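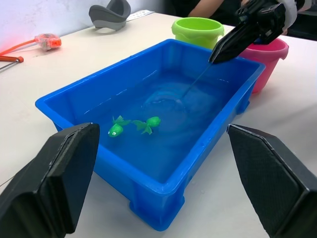 Wrist view: the blue tub with two floating fish, rod tip in the water.

Search datasets, models, users…

# Kvam-Float

Demonstrations of a robot arm moving floating toys in a shallow tub of water. Recorded at Stodetwood for work on contact with objects that drift when touched.

## Contents

- 1,034 episodes, one task instruction each
- wrist camera video, joint positions, gripper width
- 200 episodes held out for testing (`split: test`)

Episodes longer than 2,000 steps were dropped before the split was made.

## Method

The baseline policy, Berum, predicts short chunks of actions from the wrist view and joint state. It gets no estimate of the water surface. We train it twice: once on all training episodes, and once with the frames between first contact and the next gripper command masked out. The masked version does worse on moving targets – the gap is small for toys that start at rest.

Grirside, the scoring script, marks an episode as a success when the named toy is out of the water at the last step. Partial lifts count as failures.

## Known problems

- Reflections on the tub walls change with the room lights. No correction is applied.
- Joint positions lag the video by 2 frames in the November recordings. Use `--shift` when loading them.
- Hands and sleeves are visible in part of the data. They are not masked or labelled.
- Water depth was not logged.

## Loading

`python load.py --root data/ --split train`

Checksums are in `SUMS.txt`. Please report broken episodes with the episode index and the loader version.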